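Damau Medicine Return Cabinet, floor-standing, lockable

Fotetti – Collection and storage for pharmacies, clinics and council buildings
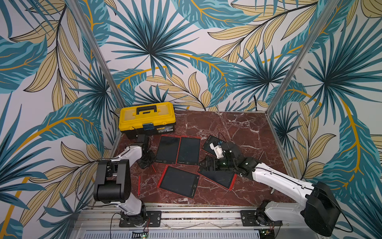

Yellow toolbox with black handle, leaf-print walls

Product overview

The Damau is a floor-standing steel cabinet for collecting unwanted and expired household medicines. It is made for places where members of the public drop off tablets, capsules, creams and inhalers over the counter hours of the day, and where staff need to empty the contents without handling them loose. Most of our orders go to community pharmacies, medical centres, council customer service desks and the front offices of electorate and members' offices that run a collection during a campaign period.

Items go in through a tilting drawer at the top. When the drawer is open the chute behind it is closed, so a hand can't reach the liner. When the drawer is let go it falls shut under its own weight and the contents drop. There is no spring to replace.

The front door opens the full height of the liner compartment. Two keys are needed to open it, and the two locks are keyed differently. Sites usually keep one key with the pharmacist or manager on duty and the other in the safe, but how you split them is up to your own procedures.

What can go in

Tablets and capsules, in blister packs or bottles
Creams, ointments and patches
Inhalers, only if your disposal contractor accepts them
Liquids in their original closed bottle
Pet medicines

What can't go in

Needles, syringes and lancets (see the Rai sharps unit, sold separately)
Batteries and thermometers
Loose liquids
Household chemicals and paint
Outer cardboard boxes, if you can avoid it – they fill the liner very quickly

A door decal with both lists is supplied with the cabinet. Blank decals are available for sites that need the wording in another language, and we can print your text if you send it with the order.

Specifications

Height: 769 mm without plinth
Width: 567 mm
Liner capacity: nearly 80 litres
Body: powder-coated mild steel
Drawer: stainless steel, brushed
Locks: two cam locks, keyed differently, spare key for each
Fixing: pre-drilled base and back panel, bolts included
Colours: white, light grey, dark green
Warranty: 3 years on body and drawer, locks excluded
Assembly: delivered assembled, plinth packed separately

Depth varies with the back panel chosen. The flush panel is for standing the cabinet against a wall, and the raised panel leaves room for a skirting board. Please check the drawing before you order, as the raised panel can't be swapped on site.

Installation

The cabinet must be bolted down before it is used by the public. The base has four holes and the back panel has two. Concrete anchors and timber screws are both in the fixings bag. If your floor is heated, use the back panel fixings and talk to us first about the base.

Place it where staff can see it from the counter. It should be clear of the entry door swing and out of direct sun. Leave enough space in front for the door to open fully, and for someone in a wheelchair or with a pram to get to the drawer. The drawer handle sits lower than on our previous model, after several sites told us the old one was hard to reach from a seated position. If you want it higher, fit the plinth.

Emptying and liners

Unlock both locks and open the door. The liner sits in a pull-out frame. Fold the neck of the liner over, fit the numbered tie, and slide the frame out. Write the tie number in the log book along with the date and two sets of initials. Fit the new liner before closing up.

Liners are heavy-duty and opaque, sold in rolls. Please use the Damau liner. Ordinary bin bags fit badly and tend to catch on the chute lip, and we don't cover drawer jams caused by them.

We don't collect or destroy medicines. You will need an arrangement with a licensed disposal contractor, and some contractors ask for their own carton or drum. The pull-out frame takes a square carton if you leave the liner off. Rules on who may hold returned medicines, and for how long, differ from place to place, so check with your regulator before you put the cabinet out.

Cleaning

Wipe down with a damp cloth and mild detergent. Don't use bleach on the drawer. A drop of light oil on the drawer pins every few months will keep it quiet.

In the box

Cabinet with drawer and pull-out frame
Plinth
Fixings bag
Starter roll of liners
Numbered ties
Log book
Door decal
Four keys

Related items

Rai sharps unit – same finish, bolts to the side of the Damau
Damau liners, roll
Numbered ties, bag
Replacement cam lock (state left or right)
Cornell leaflet rack – clips to the top, holds A5 or DL

Customer comments

"Has been in the front of the shop since December. People find it without asking. The white does show scuffs near the bottom, I would get the grey next time."
Mererid Mostyn, pharmacist

"Good solid unit. Two keys was a nuisance at first but our auditor likes it. Instructions for the plinth could be clearer."
Trefor Vaughan, practice manager

"We bought one for the council office and then another for the library. The second arrived with the wrong back panel and they replaced it, took a while though."
Brândușa Filip

Delivery and returns

Cabinets are sent by pallet freight to a ground-floor address. The driver will not carry the cabinet upstairs or remove the packaging. Tell us when ordering if you need a tail-lift truck. Please look over the cabinet before signing, and note any dents on the delivery docket.

Unused cabinets can be returned in their original packaging, with freight at the buyer's cost. Cabinets that have held medicines can't be returned under any circumstances. Keys are not posted with the cabinet – they come separately by registered mail to the person named on the order.

Pricing and orders

Prices are quoted per site, with freight. Purchase orders are accepted from councils, health services and schools. For a quote, contact Glenys Voyle in sales and include your postcode, colour and back panel. For spare keys and locks, contact Bleddyn Sayce in service with the number stamped inside the door.

Page last updated April 15, 2026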